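# Zulance fare meter, one month in a working taxi

The Zulance is a dash-mounted fare meter for taxis and hire cars. It takes its distance pulse from the car's speed sensor and falls back to satellite position if the pulse drops out. I ran one through December in a sedan on the airport and downtown ranks, replacing a Geston that had done six years.
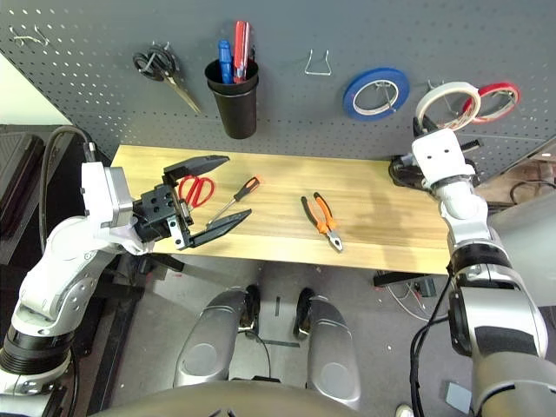
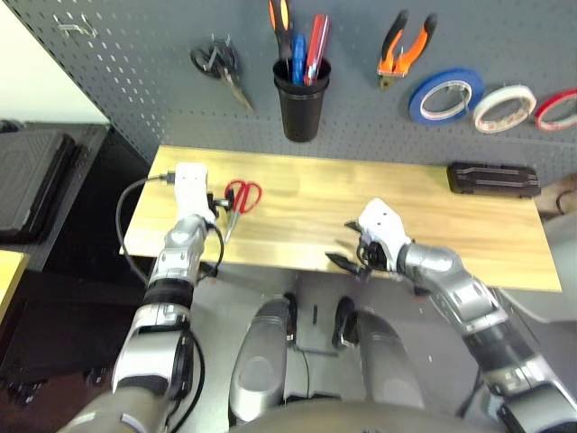 Fitting took 40 minutes, most of it spent on the roof light wire. The harness is color coded and the printed diagram matches it. The bracket is less good: it uses two small screws and an adhesive pad, and the pad let go on the second cold morning. I swapped it for the old Geston bracket, which needed one hole drilled wider.

**Accuracy.** I checked distance over a measured course, 21 runs in each direction. Every run landed inside the tolerance our licensing office allows, and the spread was tighter than the Geston's. On satellite alone it was worse. In the tunnel it held the last known speed and then corrected upward on exit, so the fare jumped while the passenger watched. Legal here, but it starts arguments.

**Tariffs.** Up to eight can be stored. Switching from day to night is automatic, and it changed over at the right time on every shift I worked. Extras such as tolls and airport fees take three button presses each. The Geston needed one.

**Display.** Readable from the back seat in full sun. At night the lowest brightness setting is still too bright for the driver — I put a strip of tint film over the left side.

**Receipts.** The printer is sold separately. Over 464 trips it jammed twice, both times near the end of a roll. Kaiwen Lü, who drives the same car on nights, had no jams but found the paper door hard to close with gloves on.

**Dispatch.** It pairs with Dollix and Tan. Dollix worked from the first shift. Tan dropped the link whenever the engine was off for more than a few minutes, and a firmware update in the third week did not change that.

The meter costs 124 more than the Geston's current model, before the printer and the seal inspection. Single-car owners on Dollix should get on with it. Fleets on Tan should wait for the next firmware.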